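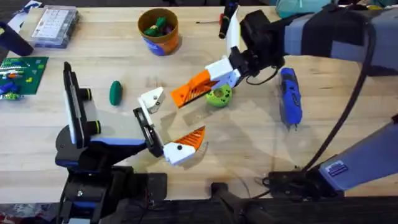

Two-Arm Cell: Setup and Upkeep Report
Marcelino Marinho
Mechatronics project, Pultham
Draft for October review

1. What the job was

Took over the two-arm cell (we call it Camemau, it was on the door label when we moved in) from last year's group. It ran but not well. Left arm lost its zero every few days, right gripper slipped on anything smooth. The job was to get it back to a state where the next group can start a run without calling me. This report covers setup, finger pads, cables, calibration. The learning software is in Mendonça's report, not here.

2. Layout

Arms are mounted at opposite corners of the bench, left arm front left, right arm on the right side, both reaching in to the middle. Working area is the bare wood in between. Tried putting a mat down first. Took it off again, the edges curled and the fingers caught on them.

Baseplate with bricks stays on the left, cup of toy pieces at the back. Parts organizer goes back left where neither elbow swings. Loose objects in the middle get moved between runs, the rest is supposed to stay put. It doesnt always.

3. Finger pads

Old pads were flat and worn smooth. Reprinted them in orange with ribs across the face. First batch was too stiff and one split at the screw hole, so second batch got a thicker wall there. Changing one:

Power off at the supply, not from the software.
Open the gripper by hand, slowly.
Back the screw out, pull the pad straight off.
Wipe the white finger, old dust makes the new pad sit crooked.
New pad on, screw snug only. Do not use the electric screwdriver for this. I stripped 2 fingers that way.

Then close and open the gripper a few times before going back to full speed.

4. Cables

Most of the faults in the log were cables. The right arm would drop off the bus when the wrist turned all the way in, and it looked like a motor fault for most of a week. It was the wrist plug backing out. Left more slack at the wrist and tied the cable further back on the link. Too much slack is also bad, the loop hangs down and can drag on parts. Still not happy with it.

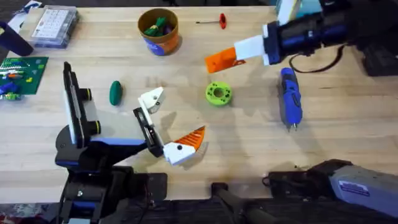
Fig. 2. Both arms over the bench, right gripper closed on the orange block.

5. Calibration

Done at the start of each day and after any pad change. Send both arms home, check the marks on the joints, then run the touch routine on each arm seperately. Never both together, they can meet in the middle. If a joint is off by more than 3 mm at the fingertip, redo the zero for that joint and log it.

The Irnow script does 1000 open/close cycles per gripper as a soak test. Left one passed first time. Right one stopped at cycle 628 of the second pass, so 1628 in total, with an overheat warning. Let it cool, lowered the grip current one step, ran it again, passed. Have not had the warning since, but I would not leave it unattended.

6. Routine

Every day: home, touch routine, look at the pads, tug the wrist plugs gently.
Every Friday: check base bolts, wipe the bench, clean the wrist camera lenses with a dry cloth, back up the joint offsets.
When it acts up: cables first. Then pads. Then motors.

7. Not finished

Cable loop on the right wrist needs a proper clip, drawing is in the shared folder but not printed. Spare pads are low, print more before the next long run. Offsets file still has my name in the path so it breaks on any other login, change that first.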